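Unit 5 Handout: Good Practice for Small Robot Workcells
Module: Automation in Practice
Module leader: Dayana Bedoya
Laboratory supervisor: Muchen Lu

5.1 Purpose of this handout

This handout accompanies the fifth lecture and the laboratory sessions that follow it. It sets out the rules that apply to all students working at the tabletop cells, and the reasoning on which those rules rest. Students are expected to have read it in full before their first session at a cell. Questions on the content should be raised in the seminar or sent to the module leader; questions on bookings and equipment should go to the laboratory supervisor.

The rules are local rules. They have been written with the general approach of the machinery safety standards in mind, in particular ISO 12100 on risk assessment and the ISO 10218 series on industrial robots, but they do not replace those documents. Students who go on to work in industry will meet the standards themselves, together with whatever site rules their employer has in force. Where two rules appear to conflict, the stricter one is followed until the matter has been settled by the person responsible for the cell.

5.2 Terms used

Cell: the robot, its tool, the table and everything fixed to the table, together with the marked floor area around it.

Work surface: the board or plate on which workpieces are placed.

Workpiece: any object the robot is intended to touch or move.

Tool: whatever is mounted at the end of the arm, including adaptors, collars and extension pieces.

Clear zone: a part of the work surface that the cell sheet requires to be free of workpieces at the start of a run.

Cell sheet: the single page kept in the folder at each cell, stating the tool fitted, the permitted speed, the layout in use and the name of the last person to change any of these.

5.3 Risk assessment before any change

A risk assessment is carried out for the cell as it stands on the day. An assessment made for one tool does not cover another, and an assessment made for soft foam pieces does not cover hard plastic ones. In the Sotix cells the assessment is recorded on the reverse of the cell sheet and covers four matters:

- what can move, and how far;
- what can be trapped, struck or thrown;
- who may be within reach while it moves;
- what is being done about each of these.

Students often complete the second item too quickly. A light workpiece pushed sideways by a stiff tool can leave the table, and a workpiece pressed downwards at the wrong height can load the tool well beyond what was intended. Both are to be considered even where the programmed path appears harmless.

The assessment is signed by two people. One of them must not have written the program.

5.4 Fixing the work surface

The work surface must not be able to move during a run. If it slides, every taught position becomes wrong by the same amount, and the error may not be noticed until the tool meets something. Boards are to be located against fixed stops and checked by hand, with the drives off, before the first run of each session. A board that can be shifted with one finger is not ready for use.

Only the fixings held in the cell drawer are to be used in perforated table tops. Students must not force screws into a hole that does not accept them readily. Fixings should sit low enough for the tool to pass over them at the lowest height used in the program, and their positions are to be entered on the layout drawing. Unused holes are left open and kept free of swarf and loose hardware.

Adhesive tape is not a means of fixing. It may be used to mark positions, provided it lies flat.

5.5 Tool clearance and approach height

The program must include a safe travel height at which the tool can cross the whole work surface without meeting any workpiece. This height is set from the tallest item in the layout, with an allowance added. The allowance used in the Bruleck exercise is 24 mm. It applies to all lateral movement between stations and may not be reduced in order to shorten the cycle.

Descent towards the work surface is to be vertical for the final part of the approach and made at the reduced speed given on the cell sheet. Where the exercise calls for the tool to stop just short of the surface, the gap is checked at a point with no workpiece beneath the tool before the program is run over the layout. Wooden boards are not perfectly flat, and a gap that is correct at one corner should not be assumed correct at the others.

Long, narrow tools call for particular care. The controller will report the position of the tool centre point, but the housing and collar above it also occupy space. Both are to be included in the collision check.

5.6 Arranging workpieces

Layouts are of two kinds. In a set layout, each workpiece has a marked position and the robot is expected to find it there. In a free layout, workpieces are placed by hand within an agreed region and the robot, or the operator guiding it, must deal with them as they lie. The Prasesix exercise uses a free layout and is assessed on pushing and sorting.

The following rules apply to free layouts:

1. Workpieces are placed with the drives off and the key removed.
2. Every piece stands on its base. A piece that has toppled is set upright before the start, unless the exercise sheet says otherwise.
3. Pieces may touch one another. Where they do, this is recorded, as contact between pieces changes how a group will behave when pushed.
4. No piece is placed within the clear zone.
5. The layout is photographed or sketched before the run and the record is kept with the log.

Rule 3 deserves some comment. When a single block is pushed, the direction it takes depends mainly on where the tool meets it and on the friction beneath it. When several blocks are in contact, a push on one may turn another or open a gap on the far side of the group. Flat faces tend to carry a push in a predictable way; round sides and points do so far less reliably. In planning a task, students should state which piece they intend to touch first and what they expect its neighbours to do. The expectation need not be correct, but it must be written down before the run.
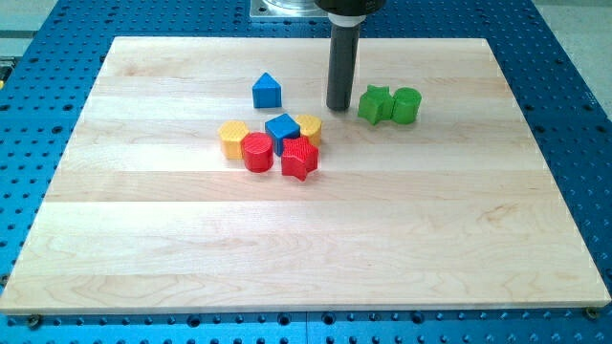

Figure 5.1. Free layout on the maple board: eight blocks in four colours, with the front half of the board clear. The tip of the tool is just above the surface.

In describing a layout such as that in Figure 5.1, shape and colour are both given, in that order of importance. "The red block" is not sufficient where a red star and a red cylinder are present. The two yellow hexagonal blocks share both shape and colour, so position must be added as well. The same form of words is to be used in the log, in the report and in spoken instructions to the operator, so that a reader can follow one piece through all three.

5.7 Roles during a run

Each run has an operator and an observer. The operator has the controls and gives no attention to anything else. The observer stands where the whole work surface can be seen, keeps a hand free for the stop button and calls "stop" at any sign of unintended contact. The operator stops at once on that call and the reason is discussed afterwards. No student will lose marks for a stop that proves to have been unnecessary.

Hands do not enter the cell while the drives are live. This includes reaching in to straighten a block between two movements — the most common breach recorded in last year's sessions. The correct course is to pause, switch off, remove the key, make the adjustment and enter it in the log.

Groups are limited to 3 at any cell, the third person acting as note-taker. Visitors remain outside the marked floor area.

5.8 Records

The log is part of the work and carries marks in its own right. For each run it should show the run number, the layout reference, the tool, the speed setting, the names of operator and observer, and the outcome in one or two plain sentences. Failed runs are entered in the same way as successful ones. A log from which failures have been left out is of no use to the next group and will be returned.

The Ospina set, which students will use for the written assignment, holds some 686 logged runs made under these rules. Students will find that the early entries are thin on layout detail and are asked to comment on what could not be recovered from them as a result.

5.9 Before the next session

Read sections 5.4 to 5.7 again and bring a completed cell sheet for the layout you have been given. Prepare a short written plan for the first push, naming the piece, the side from which the tool will approach and the travel height you intend to use. Plans are to be submitted by Sunday evening. Those received late will be marked, but the group will not be given a place at the cell until the supervisor has read and returned them.

Discussion points for the seminar:

Which of the rules in 5.6 would still be needed if the workpieces were fixed in marked positions?

Should the person who wrote the program be permitted to act as observer? Give the argument on each side.

A group reports that its board moved slightly during the fourth run and that the remaining runs were completed as planned. Which of its results may be kept, and what should the log say about the rest?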